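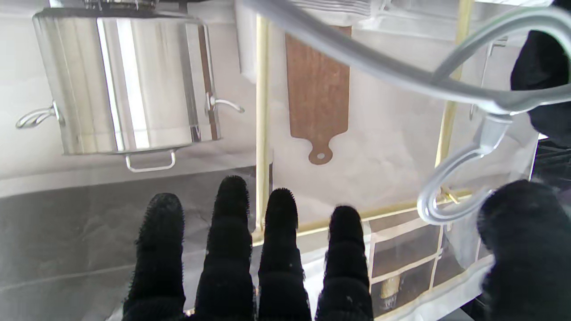 The covered hand at the kitchen station, with the stockpot and cutting board behind it.

Encarnación Pacheco has looked after the hand at the Flultisari test kitchen for 2 years, and she still gets excited talking about its gloves.

"People come in and ask about the arm," she says. "I want to talk about the gloves! The arm mostly looks after itself. The glove is where the work is."

The glove is black and fuzzy all over, and it covers the hand right up the fingers. Her team calls it "the sock." It goes on one finger at a time, smallest finger first, and she works the material down past each joint with her thumb before she bends it. If a joint binds at full curl, off comes the whole thing and she starts again.

"I used to pull it tight all the way down, like a winter glove on a little kid," Pacheco says. "It looked beautiful and the fingers couldn't close. You need a bit of slack over the knuckles — then you flex everything, and you let the fabric find its own place."

She flexes each finger by hand with the power off, and then runs the slow program Benoît Barbier wrote for her, which opens and closes the hand 28 times. She stands next to it the whole time and listens. A dry joint clicks, she says, and a glove that has slipped makes a soft dragging sound that she can pick out from across the kitchen.

The thumb wears through before anything else. Every grasp pushes against it, and the pile goes flat on the inner side long before the fingers show much. Pacheco keeps a drawer of spares and a notebook with the date of each change. The last entry when we talked was 2019-06-03, in green ink, with "thumb again" written next to it.

Cloths are her favorite test after a change. A pot handle is stiff and stays where it is, she explains, but a towel folds and bunches and slides, so it shows her right away whether the fingers are meeting properly.

"Give it a cloth and watch the tips," she says. "If the fabric creeps, I go back and look at the seating. I could watch that all afternoon, really I could."

She also likes a bright color for this job, the louder the better, for the way black fibers show up against it. Shedding is the thing she checks for at the end of every shift. She goes over the cloth under a lamp, then over the hand itself with a soft brush, always from the base toward the tips. Brushing the other way lifts the edge of the covering, and once an edge is up it catches on everything.
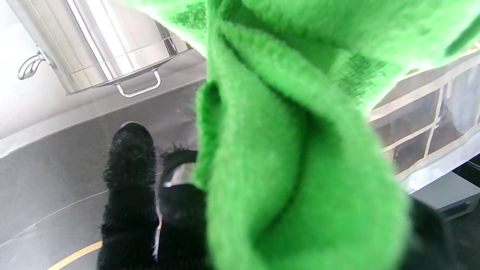

Every 1,000 grasps

The longer service comes around on a count kept by the controller. At 1,000 grasps the glove comes off completely, the joints get wiped down, and Itziar Bravo checks the cable tension with a small spring gauge. Bravo joined in January and has already changed the routine: she marks each fastener with a dot of paint, so a screw that has started to turn can be spotted without a wrench.

"I was a little jealous that I hadn't thought of it," Pacheco says, laughing. "It's such a good idea, and it takes 4 minutes!"

What she would like next is a thumb cover that can be swapped separately, and she has a first version sewn up at home. It bunches at the base. She plans to move the seam to the outside and try it again at the next service.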